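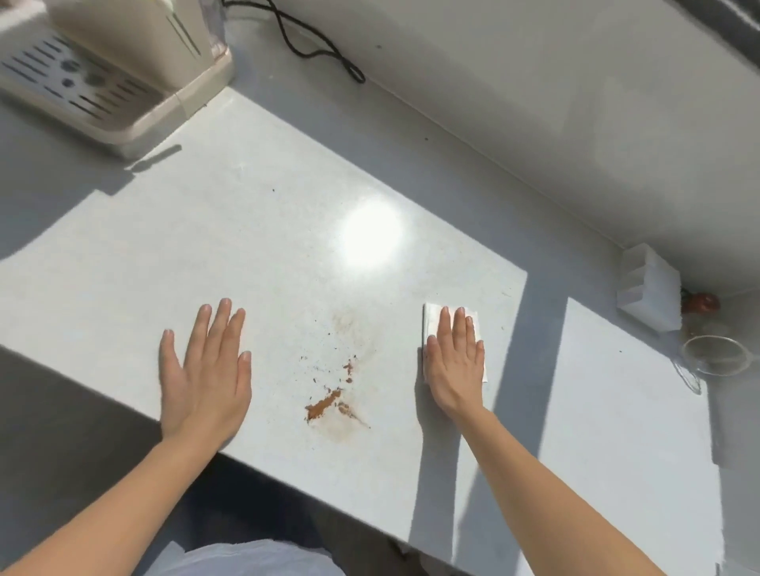 A brown stain on a white kitchen counter, and a folded paper towel.

How Does a Town Draw Its Voting Map?

Did you ever go with a grown-up on voting day? Perhaps you waited in a line at a school or a library, and you wondered why your family goes to this building and your friend's family goes to another one. The answer is a map. In this article we will learn how such a map is made, who makes it, and why it must be changed from time to time.

To make it easy, we will use a small town with the name Hitdale. It has a river, a big hill, one long main street and 2000 voters. A voter is a person who is old enough to vote and who has signed up to do it. Children also live in Hitdale, of course, but they are not counted in this number.

Why not one big line?

Imagine that all 2000 voters come to the same room on the same day. The line would go out the door and down the street. Some people would get tired and go home, and then their vote would be lost. So the town is cut into smaller parts. Each part is called a precinct. You say it like this: PREE-sinkt.

Every precinct has its own polling place. This is the room where the people of that precinct go to vote. It can be a school gym, a library, a fire station or a church hall. It should have a ramp for people who use a wheelchair, enough light, and a place to park.

Drawing the lines

Hitdale was first cut into two precincts. The river was the line between them. The north side was named Kallis, after the old farm there, and the south side was named Csonka. Each side had 1000 voters, so the two lines on voting day were of the same length. People liked this very much.

A river is a good line, because everyone can see it and it does not move much. Map makers also like to use big roads, railroad tracks and the edge of a park. They do not like to draw a line through the middle of a house! If they did, the people in the kitchen would vote in one place and the people in the bedroom in another place. It sounds silly, but with old paper maps and thick pencils it was sometimes hard to tell on which side a house was.

Today most map makers work with a computer. The computer map is made of layers, like sheets of clear plastic which you put one on top of the other. One layer shows the streets. The next shows the river and the hill. Another one has a small dot for each house. On the top is the layer with the precinct lines. When all layers are together, the map maker can ask the computer, "Which dots are on the north side of the river?" and the answer comes very fast.

Then something changes

Now a company builds new homes behind the hill, on the Csonka side. The new street is called Mirar Lane and 40 homes stand on it. Families move in. Some of them have two voters, some have three, and one house has 4, because the grandparents live there too.

Suddenly Csonka has more voters than before, and its line on voting day gets longer. Also, from Mirar Lane the polling place is far away. The people must drive all around the hill to come to it. They write letters to the town and ask, "Can you please do something?"

What can the town do? There are different ways.

It can move the line, so that some streets go from Csonka to Kallis. Then the numbers are more equal again. But people who voted in the same school for many years must now go to a new place, and a few of them will not be happy.

It can make a third precinct, with Mirar Lane in it. Then the town must find one more room, one more set of tables and more people to help.

Or it can leave the map as it is and put more voting booths and more helpers in the Csonka polling place. The line of people becomes shorter, but the drive around the hill stays the same.

Who decides?

The map maker does not decide alone. In many places in the United States, the decision is made by people who were elected to lead the county or the town. The rules are not the same in each state, so it can be different where you live. Usually there is a meeting, and everybody may come and listen. Often there is a time when people from the town can stand up and tell what they think.

At the Hitdale meeting in June, the map is shown on a big screen. One man asks why his street is cut in two pieces. A woman from Mirar Lane says that her father walks slowly and needs a polling place near to the house. The leaders listen, ask questions to the map maker, and then they vote. Yes, they vote about voting!

They choose the third precinct. After this, a letter goes to each voter whose polling place has changed. It is an important letter. If you go to the wrong place on voting day, your name may not be in the book there, and you may have to go somewhere else.

Try it yourself

You can be a map maker too. You need a sheet of paper, a pencil with an eraser, and a handful of dry beans.

Draw a town with a river, a main street and a park. Drop the beans on the paper from not too high. Each bean is one voter. Now draw lines to make three precincts, and try to have the same number of beans in each one. Use the river or the street for your lines when you can.

Was it easy? Then put five more beans in one corner, as if a new street was built there. What will you do with your lines now? Ask a friend to draw lines for the same beans, and compare. You will probably have two different maps, and both can be fair.

Words to know

Voter – a person who is allowed to vote and has signed up.
Precinct – a part of a town or county where all voters use the same polling place.
Polling place – the room or building where people vote.
Layer – one sheet of a computer map, for example only the streets.
Booth – a small table with walls, so that other people cannot see your vote.

Written by Ottó Veres
Monday, May 13, 2019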